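Rodholm Kitchen Storage Guide
Section 6: Setting up the measuring cup bin

Applies to the Rodholm clear bin, item 656, and most nested cup sets. Revised 13/07/2020.

Before you start

The box says this bin will "transform your kitchen." It is a plastic bin. It will hold measuring cups, and if you put it somewhere sensible you may find the half cup without emptying a drawer. Expect that much.

You need the bin, your cups, a dish towel and 2 adhesive pads (in the bag with the leaflet). The pads are optional. We have tried them and remain unconvinced.

Steps

1. Wash the bin by hand in warm water with a little dish soap. The label reads "dishwasher safe to 70." We would stick to 50 degrees Celsius or below, whatever the label says.

2. Dry it with the towel, corners included.

3. Take the cup set apart. If the cups came on a ring, remove the ring. The ring is sold as a convenience, but you end up washing every cup to use one.

4. Check that each cup is dry inside and along the handle. Pay attention to any hole or groove.

5. Nest the cups from largest to smallest with the handles pointing the same way. A slight fan at the tips is fine and makes it easier to pick one out.

6. Set the bin down on a flat surface and lower the stack in, bowls first. Do not press down.

7. Lift the bin by both ends and tilt it gently. If the stack slides, turn it so the handles lie along the longer side.

Note: The Ivlow insert, sold separately, is advertised as a divider for cups. Jaruwan Nuchit, who tested it for this guide, got the same result from a folded dish towel.

Note: Prendergast cups have long handles and may stick out above the rim. They can still be stored this way, but forget about stacking a second bin on top.

Caution: Do not place the bin on or beside a hot burner. Do not use it as a cooking or serving dish.

Caution: The adhesive pads can pull the finish off a wooden surface. Test one in a hidden spot first, or leave them in the bag.

Color coding

Manufacturers make a lot of color coding. It helps only if you learn which color is which size, and the colors do not match from one brand to the next. Read the size on the cup if it has one. If you mix sets, ignore color altogether and compare the bowls.

Where to keep the bin

A shelf at elbow height works. So does the back of a table, if you can spare the room and keep it clear of anything you water.

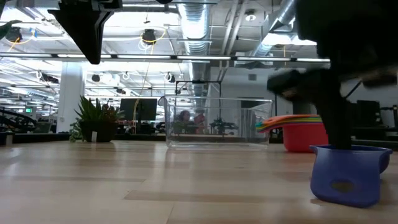
Cups that live outside the bin soon spread over the work surface, and no storage product will cure that. Return each one when it is clean and dry. With a set like the one on the planked table, where a blue cup sits apart from the red, orange, yellow, green and teal handles, compare the loose cup with the stack before putting it back, and take the stack apart if it belongs somewhere in the middle. Dropping it on top is quicker, but the nest will sit crooked.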